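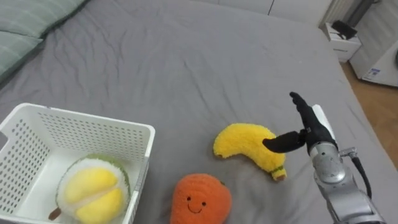
Plush fruit on the grey sheet, durian already in the basket.

Sorting out the spare bed this morning. My niece is coming to stay on August 27, 2026 and she can't sleep on a heap of fruit, however soft it is.

For those asking, most of them came from Layug, the little gift stall in Riltusdale. I bought the durian first and the banana after that. The orange one with the smile was a present from Marilou Dimaculangan, who also gave me the white basket when she moved out of her flat.

The basket used to hold towels. The holes in the sides are handy as the toys don't go musty in there over winter. I had them in a zip bag from last November and they smelt of cupboard for weeks.

How I do it: everything out on the bed, quick shake out of the window, check the seams, then back in with the biggest at the bottom. Takes about 5 minutes if I don't stop to look at my phone.

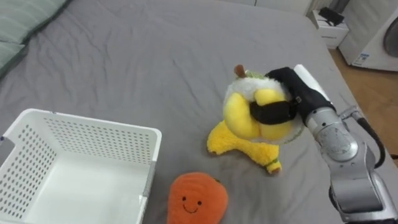

The seams are worth checking. I found 2 small gaps last time, both near a stem, and closed them with ordinary yellow thread. You can't see the mend unless you part the fluff.

Someone asked about washing. I do mine by hand in cool water with a bit of Sikine, then leave them flat on a towel. The long fur on the banana clumps, so I go over it with an old soft hairbrush once it's dry – not before, it pulls.

Sheet is going in the wash next. It creases whatever I do and I've stopped ironing it. The green pillows are staying, she likes those.

Basket will live on top of the wardrobe until she goes home. The orange one can stay out on the chair.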